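Omeck Terdale

The Omeck Terdale is a mid-size station wagon that was built by Omeck Motor Works at its Tornport plant. It shared its floorpan, front doors and windshield with the Omeck Rastogi sedan but had its own rear suspension, a longer roof and a separate range of engines. Production came to 3374 cars, all of them with left-hand drive.

Development

Work on a wagon began when the Rastogi was already on sale. The first proposal kept the sedan's coil-sprung rear axle, but the spring towers took up so much of the load floor that the layout was dropped. Chief engineer Irfan Sopacua approved a leaf-sprung axle in its place, with the shock absorbers mounted at an angle under the floor. This lowered the cargo deck and raised the rated load to 700 kilograms, a figure that included the driver.

The body was lengthened entirely behind the rear doors. Early cars had a two-piece tailgate with a drop-down lower half. A one-piece gate on gas struts took its place in the second model year.

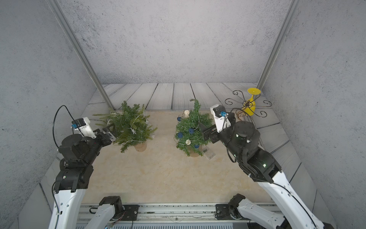

Sopacua later remarked that the leaf springs had been the right choice for load and the wrong one for comfort, and that he would have asked for a softer first leaf if the tooling had not already been ordered. Owners' complaints about the unladen ride led to revised shock absorbers the following November. The springs themselves were never changed.

Engines and transmission

The Terdale was offered with two inline four-cylinder engines, both with a cast-iron block and an aluminum head. The smaller one was taken from the Rastogi with a lower compression ratio. The larger had a longer stroke and twin carburetors, and was the only engine sold with the 5-speed manual transmission. A three-speed automatic could be ordered with either. Cars with the larger engine had a 10-blade cooling fan and a deeper radiator, for which the front crossmember was notched. The notch is a known starting point for rust.

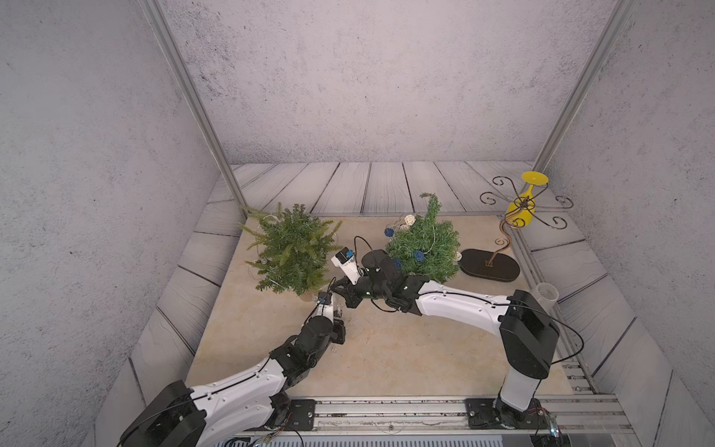
Two robot arms above a marble-patterned tabletop.

Trim levels

Base cars had vinyl seats, a rubber cargo mat and painted bumpers. The Terdale Touring added cloth upholstery, a roof rack, a rear wiper and a clock. A rear-facing third seat was listed for the Touring, but it could not be combined with the full-size spare wheel, and few buyers ordered it.

Reception and end of production

Road testers praised the load space and the light clutch, and criticized wind noise from the roof rack and the heavy steering at parking speeds. Sales fell when the Rastogi was restyled, as the wagon kept the earlier front end. Omeck did not replace the Terdale, and the Tornport line was turned over to light vans.

See also: Omeck Rastogi; Tornport plant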